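Mbwambo Tidy Arm, two weeks in

Score: 5 out of 10

I sort returns for a pet supply shop, and my back would like me to stop. So when Mbwambo offered its tidying robot on trial, at $3335 to keep, I cleared a table and gave it the dullest chores I could find.

Picking up is decent. Balls, socks, rolled towels, all fine. Anything flat is a tragedy. It spent 15 minutes courting one envelope and then went for the table instead.

Lids are where I softened. Our small flip-top bins used to beat the Cukari I tried last year, which treated every hinge as a personal insult. The Mbwambo will put a ball in a bin and shut the lid on most tries, provided the bin sits on something grippy. On bare tabletop it mostly pushes the bin toward the floor, with great care.

Speed: I can put away a crate of toys in the time it takes to think about the second one. It doesn't complain, though, and I do, so call that a draw.

Setup took an evening. The manual has one page on safety and four on choosing a voice. An update is promised for February, and I'll raise the score if envelopes improve.

Would I buy it? At a third of the price, for the lids alone.

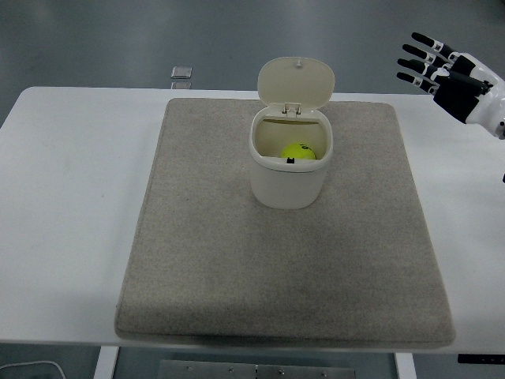
Shahla Hashemi: Five is generous. Ask it to empty the bin again and sort what comes out, that's the half of the job I'd pay for. Mine gave up at the second sock.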